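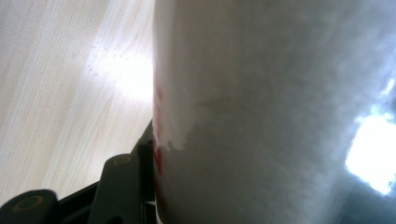 According to Demetrius Marchetti, the sequel is as good as dead, and the studio just hasn't found a polite way of putting it. He said as much on stage in May, to a half-full room, and the clip has been going round film forums ever since.

Film > Interviews > Is Himlow 2 Ever Going to Happen?

Soledad Brannigan, who wrote and directed the first Himlow, has heard the clip. "Demetrius plays a man who gets eaten in the second act," she says. "I'm not sure he was ever going to be in the loop."

It's a good line, and I suspect she has used it before. What she won't do is give me a start date. Trumov Pictures announced Himlow 2 with a logo and a release window, and has since said very little about either. When I ask whether the window still stands, she says it's "a window in the sense that you can see through it".

So is there a script? There is. It runs to 31 scenes, she says, which sounds short for a monster picture, and she admits the third act is "mostly a paragraph". Her co-writer, Alaric Rosenthal, left to do a television series and hasn't been replaced. She talks about this as though it were a scheduling matter. I've heard it described in other ways.

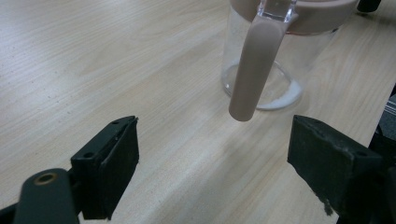
The first film cost very little and opened on 293 screens, and it did well enough that a follow-up was always likely to be talked about. Talk is cheap, though. I put it to her that studios often announce sequels to keep hold of the rights and cheer up the investors. She thinks about that for a while.

"They've paid for drafts," she says. "They've paid for me to go and look at a lake. Would you pay for somebody to go and look at a lake?"

I would not, but I don't run a studio.

She is more forthcoming about casting. Chathurika Nanayakkara will be back as Pettigrew, the harbour pilot, and this time the story is hers from the first page. Nanayakkara has told other outlets that she has "a verbal understanding", a phrase that has never made me feel better about anything. Brannigan says the contract is being drawn up. She said the same thing to another magazine last year, and I read the quote back to her.

"Well, it's a long contract," she says.

And the creature? The rubber suit from the first film is in storage, and fans have been loud about wanting it back. Brannigan says nearly 2000 of them signed a petition against a digital one. She wants the suit too, for wide shots at least, but she stops short of promising it. Her brother Mortimer, who built it, hasn't been asked yet. "He knows I'm going to ask," she says. "He's putting his price up as we speak."

I leave with a working title (Himlow: Low Water), a returning lead who may or may not have signed, and a director who plainly wants to make the thing. None of that is a film. Her next job, a small family comedy called Oto, begins shooting in three weeks, and that one does have a start date.
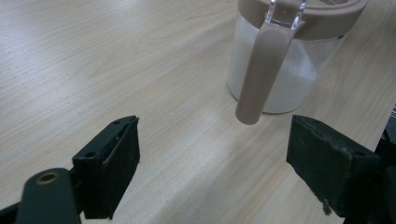
Glass jar on a table. Interview by our film desk, June 2018.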